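Dunon House is a guesthouse in Prullell with 19 rooms, graded Plain, Better and Dobos. The Dobos rooms are named after the layer cake, apparently on account of the blankets.

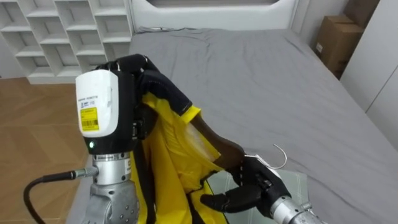 It opened in May as a boarding house for Brovance railway clerks and took in tourists once the clerks had left. Breakfast ends at 8:37 sharp, a rule older than the present kitchen. The guest book holds 3287 entries, 75 of them concerning the stairs.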